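Section 4: Setting Up Your Drando Countertop Dishwasher

You have unpacked the machine, signed for the dent in the box, and found the bag of parts taped inside the drum of packing foam. Keep the bag. It contains the inlet hose washer, which is the size of a coat button and costs more to replace than you would believe.

4.1 Choosing a spot

1. Pick a counter or stand that is flat, dry, and able to hold the machine full of water and plates. A folding card table is not a stand. We have had the letters.
2. Leave a hand's width of space behind the machine for the hoses. If the hoses bend sharply, the machine will stop filling and show code E7, which you will then look up in Section 9, which will send you back here.
3. Check that the door opens all the way without hitting the faucet, a cabinet handle, or the toaster.
4. Turn the front feet by hand until the machine stops rocking. Put a cup of water on top. If the water sits level, so does the dishwasher.

Note: The machine will be louder on a hollow stand than on a solid counter. A rubber mat helps a little. Turning up the radio helps more.

CAUTION: Do not place the machine above a gas burner, even one you never use.

4.2 Connecting the water

1. Unscrew the aerator from the end of your faucet. If it has been there since the house was built, wrap a rag around it before you use pliers.
2. Screw on the brass adapter from the parts bag. Finger-tight, then a quarter turn more.
3. Push the washer into the end of the inlet hose. It should sit flat. If it pops out, it is upside down. If it pops out again, it was the right way up the first time.
4. Attach the inlet hose to the adapter and open the cold tap slowly. Look for drips at both ends.
5. Hang the drain hose over the edge of the sink and fix it there with the suction clip. The open end must stay above the water line in the sink. A loose drain hose has a great deal of energy and no sense of direction.

CAUTION: Use only the hoses supplied. The hose from your old washing machine may fit. It was not made for this, and the warranty has a paragraph on the subject.

4.3 Plugging in

1. Plug the machine straight into a grounded wall outlet. No extension cords, no power strips, no clever arrangement with the kettle.
2. Press and hold POWER until the display shows two dashes.
3. Press START once to clear the shipping lock. The machine will hum, click, and drain water it does not have. Let it finish.

4.4 The first cycle

Run the first cycle empty, with no detergent, on the Normal setting. It rinses out whatever the factory left behind. There may be a smell of new rubber, and it should fade after a few washes. Open a window if it bothers you.

When the cycle ends, the machine beeps 7 times. The beep cannot be turned off on this model. It can be turned off on the Drando Plus, as the brochure for the Drando Plus is pleased to mention.

If you live in a hard water area, fill the salt chamber before the second cycle. Unscrew the cap in the floor of the tub, pour in coarse dishwasher salt, top up with water, and wipe away what you spill. You will spill some. Table salt is no substitute and will set like concrete.

4.5 From table to rack

Scrape plates at the table or over the trash, whichever starts fewer arguments. There is no need to rinse them. The filter can cope with sauce and crumbs, though it draws the line at olive pits, toothpicks, and the paper labels from jars.

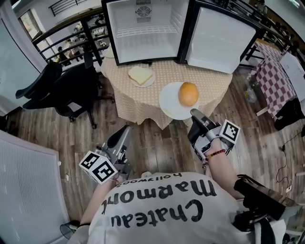 LOADING THE RACK

1. Start at the back. Stand dinner plates in the tall slots, dirty sides facing the center.
2. Put bowls along the left side, tipped forward. A bowl facing up will come out clean and full of gray water.
3. Glasses go on the fold-down shelf, upside down, not touching. They will chatter if they touch, and after enough chattering there will be fewer of them.
4. Mix forks and spoons in the basket so they don't nest. Sharp knives go in point down.
5. Spin the spray arm with a finger before you close the door. If it hits a pan handle, move the pan. This is the step everyone skips, and it accounts for most of the calls we get on a Thursday, or any other day.

Note: Someone in your household will rearrange the rack after you have loaded it. The machine has no setting for this.

CAUTION: Do not wash cast iron, wooden boards, good knives, or anything with gold on the rim. The machine will wash them once.

4.6 Detergent and rinse aid

Use half a tablet or one level spoonful of powder. The tub is small, and a full tablet gives you foam, then more foam, then a damp kitchen floor. Never use liquid dish soap, however little you think you are using.

Fill the rinse aid cup to the line and close the lid until it clicks. If glasses dry with streaks, turn the dial down one notch. If they dry with spots, turn it up one. If they do both, clean the filter and go to Section 7.

4.7 Before you put this guide away

Write the serial number from the door edge on the back cover. You will be asked for it if you ever call, and by then the machine will be full of water and the door will be locked.

Continue to Section 5, Choosing a Program.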